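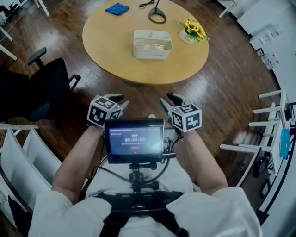 How long does a sourdough starter keep in the fridge if you forget about it? Mine went seven weeks last winter and was bubbling again after a few days of feeding, though it smelt like nail varnish remover to begin with.

I get asked this a lot, mostly by people who were given a jar by a friend and now feel guilty every time they open the fridge door. Mine is called Boleo (long story, involves a bad holiday) and it has been neglected in two different flats. Pour off the grey liquid, throw most of the rest away and feed what's left with equal weights of flour and water. Do the same the next day, and the next. I use a strong wholemeal for the first couple of feeds and then go back to white — it seems to perk up quicker that way, but I've never tested it properly. 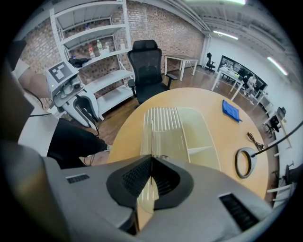
The blue cloth, folded on the round table.

Saturday's loaf was a bit flat, I'll admit. I'd left it on the worktop until nearly midnight and it had spread all over the place by the time I got it into the tin. It still made very good toast! Next time I want to try it with rye and a spoonful of treacle, and if anyone has a recipe that doesn't come out like a brick, please leave it in the comments.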